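Gilley Bin Station
Mixed-item picking for homes, workshops and small stockrooms

Overview | Specifications | What it can do now | What is in the box | Delivery and setup | Questions

Overview

The Gilley Bin Station is a bench-mounted picking cell for loose household and shop-floor goods. You put a bin of mixed items in front of the arm, choose where things should go, and the station takes them out one at a time. It is sold as a bench kit without the arm, or as a complete cell with an arm fitted and tested at our Allberg workshop.

We get asked the same thing by almost everyone who calls. Can it do the chores yet? Some of them. It can empty a bin of assorted things onto a tray or into sorted totes, and for many kinds of goods you can leave it alone while it works. It can't tidy a room, and it can't fold. Clothing and other soft goods are still the weak spot, and we list those below along with the rest so you can check your own goods before ordering.

Who buys it

Most stations go to repair shops, returns counters, school labs and small mail-order businesses. A few have gone to assisted-living sites, where they are used in a utility room for sorting returned supplies. We have sold very few to private homes and do not recommend it unless you have a separate room with a door that locks. The cell needs a fenced or screened area and a person on site who has read the manual.

What it can do now

The list below comes from our own bench work in Allberg and from customers who send us their logs. "Good" means we would leave it running during a coffee break. "Fair" means someone should be within earshot. "Poor" means we would still use a person.

Small boxes and cartons - good. Upright or flat makes little difference. Boxes pushed tight against the bin wall take longer, as the arm has to nudge them out first.

Bottles with a collar or neck - good when lying on their side with space around the neck, fair when wedged under something else.

Clear packaging and tubes - fair. The vision unit has trouble with see-through plastic, above all on a shiny bin floor. Version 2 of the software is better at this than the first release but still misses some.

Scoops, spatulas and flat tools - fair. Thin handles lying against the floor of the bin are hard to get a finger under. A ribbed bin liner (sold separately) helps a good deal.

Gloves, cloths and socks - fair to poor. The arm can usually pinch a cuff or a fold and lift. Placing the item neatly is another matter. Expect it to be dropped in a heap.

Small wooden or plastic parts - good down to the size of a clothespin, poor below that.

Cables, string and netting - poor. Please keep these out of the bin. They catch on the fingers and stop the cell.

Bags of loose powder, open containers, glass - not supported.

Mixed bins are harder than any one of these lines suggests. A box that is easy alone may be covered by a glove, and the glove has to go first. The station plans for this by working from the top down, and it will skip an item and come back to it. If it fails on the same item three times it stops and turns on the amber light.

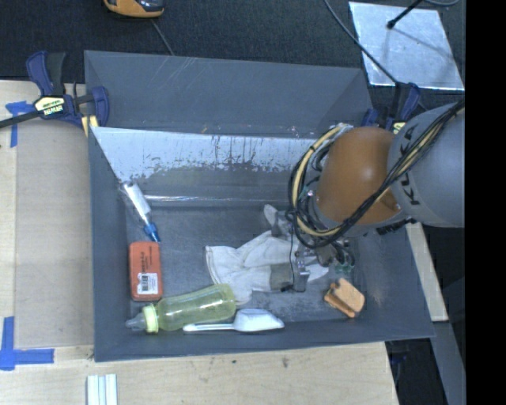 Mixed-item bin with a work glove, baby bottle, scoop and boxed goods, clamped to the bench. KUKA arm.

The bin and clamps

The bin matters more than people expect. A bin that slides even a little during a push will throw off the next pick, and the error adds up over a long run. Every station ships with two bar clamps and a set of corner pads. Clamp the bin on opposite sides, then run the calibration again. If you move the bin, calibrate again. Many users put tape on the bench to mark where the bin and trays go, and we suggest you do the same - it saves time after cleaning.

Gray bins work well. So do matte white ones. Avoid mirror finishes and clear bins. A worn floor is fine and can even help with glare, but deep gouges will catch thin items. Wipe the bin down when dust builds up and replace it if the floor begins to flex.

Sloped walls are better than straight ones. They let the fingers reach items near the edge without the wrist touching the rim.

Choosing an arm

The bench kit fits a range of industrial arms through an adapter plate. Tell us the make and model when you order and we will confirm that the plate and cable set are right. If you already own an arm, check that it has enough reach to get to all four corners of the bin with the gripper pointing down. Arms mounted to the side of the bench do this well and leave the front clear for loading.

Cable routing deserves some care. Leave enough slack for the wrist to turn fully both ways, and tie the bundle back so that no loop hangs below the fingers. A loose wire near the gripper is the most common fault our support desk sees in customer-built cells.

Specifications

Model: Gilley Bin Station, bench version
Fingers: two-finger gripper, exchangeable tips
Supply: 24 V DC for gripper and lights; arm powered separately
Largest recommended bin depth: 11 inches
Bench: solid wood or metal top, level, fixed to floor or wall
Sensors: overhead depth unit, finger position, motor current
Software: Karam sorting software, one license per cell
Network: wired only
Use: indoors, dry, normal room lighting

Price

Bench kit without arm: $3,605, including the Karam license. Complete cells are quoted one by one, as the price depends mostly on the arm. Spare fingertips, bin liners and extra clamps are on the accessories page. Schools can ask for the education price list.

What is in the box

Gripper and adapter plate
Power supply and cable set
Depth unit with mounting post
Amber and green signal light
Gray picking bin
Two bar clamps and corner pads
Roll of bench marking tape
Stop button with long lead
Printed manual and quick start sheet

Arm, bench, fencing and computer are not included with the bench kit.

Speed

We no longer publish a picks-per-hour number. The old one was measured on cartons only, and customers with mixed bins were rightly annoyed when their own numbers came out much lower. A person emptying the same bin by hand is faster in nearly every case. The station makes sense where the work is dull and steady, or where it can run after the staff have left the area, and where a slow finish does no harm. If you need a bin emptied before the next one arrives in a minute or two, hire help or look at a conveyor system.

We can run a trial on your goods. Send a box of typical items to the Allberg workshop and we will load them in a bin, run them through the cell, and send back the log and the video. We return the goods at your cost. Trials are free for one box. Please do not send anything sharp, leaking or valuable.

Delivery and setup

Bench kits ship from our warehouse in Vulville. Complete cells go out on a pallet from Allberg and need a lift truck or a tail lift at your end. Orders placed in August may take longer, as the workshop closes for part of the month.

Plan on a full working day for setup. Fix the bench first, then the arm, then the bin. The depth unit goes on last, once nothing else will be moved. The calibration routine in the Karam software walks you through the rest. You will be asked to place the supplied marker card in each corner of the bin and one in the center.

Setup visits can be added to any order. Travel is charged from Allberg.

Care

Check fingertips weekly for wear. Rubber tips wear fastest on cardboard. Metal tips last much longer but slip on smooth plastic, so most customers keep both sets and change them to suit the job. Blow dust off the depth unit; do not wipe it dry. Tighten the bin clamps at the start of each shift.

Questions

Can it put things away in a cupboard?
No. It places items on a flat tray or in an open tote within reach of the arm.

Does it know what each item is?
It can be taught to sort by shape, color or barcode. Barcode sorting needs the label to face the reader, so some items will be put in the "unread" tote. You can run that tote through again.

Can I use it for laundry?
For moving gloves and small cloths from one bin to another, with supervision. For sorting or folding clothes, no.

Can I reach in while it is running?
No. Press stop, wait for the green light to go out, then reach in.

Will it get better at soft goods?
Software updates are included for the life of the license, and cloth handling is the main thing being worked on. We can't give a date. Please buy for what the station does now.

Is there a smaller version for a kitchen counter?
No, and none is planned.

Related items

Ribbed bin liner
Rubber fingertip set
Metal fingertip set
Sloped-wall bin, gray
Bar clamp, single
Fence panels for bench cells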